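Derwood Two-Hand Picker
Bench and shelf handling for small pack rooms

Overview | What changes | Setup | Spec | Parts

Two arms, two five-fingered hands, one ordinary table. The Derwood does the dull part of basket filling: pick a piece, put it in the basket, basket goes on the shelf. Sold as a full unit or on a 9 month lease. Ships from Claketcombe, training included.

Works with the furniture you have. Open-front racks are best, mesh or solid sides both fine. No conveyor needed, no cage around a whole room.

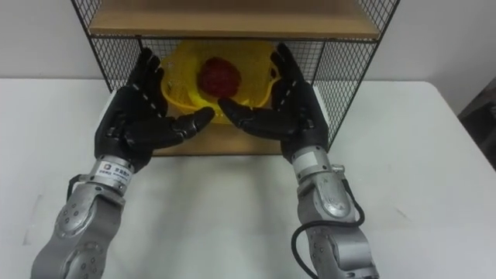

Both hands at the lower shelf, yellow basket, red item inside.

What changes for your people

Short version: less reaching, more checking. At Bezerra the pack room ran the unit from June and kept everyone on. The job just moved. Morning starts with laying out stock and looking over the first few baskets, then labels, then customer orders, which used to get squeezed in at the end of the day.

"My shoulders noticed first," says Liliana Colombo, pack room lead. "Second thing was I had to learn to leave it alone. You want to grab the basket for it."

Clem Pomare on the same shift was less keen. Didnt like the pace at the start, found it slow next to a good packer. Still does. He now runs changeovers and wrote the crib sheet we give to new sites.

Things to sort out before delivery:
- who can stop it (answer: anyone on shift)
- who signs off a new item
- where people stand when the arms are moving
- breaks. Don't let the machine's schedule set them

Laying out the table

Leave gaps between pieces. Basket near the rack, stock to one side. Matte white top is easiest on the cameras, wipe it at shift end. Practise with one basket and two items before you go to the full list.

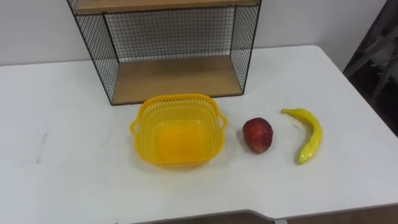
Table layout: basket, apple, banana, rack at the back.

Teaching a new item takes 12 good demonstrations for most shapes, more for anything floppy. An operator does the demos, no code. Ghazala Satti in our training team comes on site for the first round and does a phone call after. Item list holds 200 entries. Past that you archive the old ones, it's two clicks.

Full-body or bench mount

The full-body version stands at the desk on its own legs and suits rooms where the work table moves about. Bench mount bolts down and takes less floor. Same hands on both, same software, same spares kit.

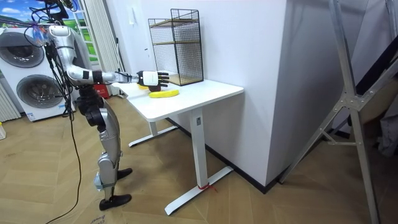 Cable runs are the bit customers forget. Plan the route to the power drop before the unit shows up and keep it out of the walkway. Elfriede Kleinschmidt does our site surveys and will send a floor plan back marked up, usually by 4 pm if she gets it in the morning.

Noise: you can talk over it. Jedar put theirs next to the order desk and left it there.

Basket to shelf

Two-handed lift, one hand each side, lower shelf or upper. Set the shelf height once in the menu and re-check it if anyone moves the rack. Baskets with open lattice sides are fine, so are solid tubs. Very soft bags, talk to us first. 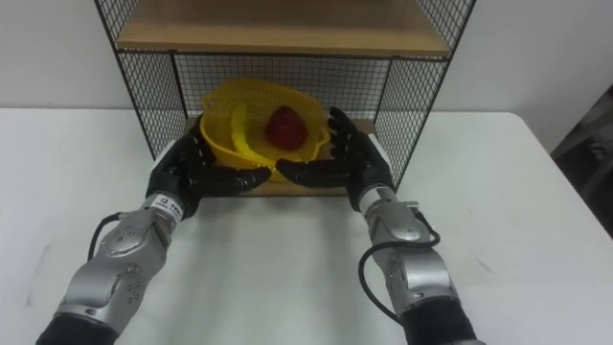

Spec and ordering

Arms: two, jointed, metal housings
Hands: five fingers, black, left and right sold seperately as spares
Item list: 200
Demos per new item: 12 typical
Spares kit: 46 parts, list on request
Lease: 9 months, then monthly
Training: one shift lead plus one backup, on site

Lead time depends on hand stock, ask. Quotes and lease terms from Kerstin Gerlach at the Claketcombe office. Send your table size, rack size and a list of what you pack.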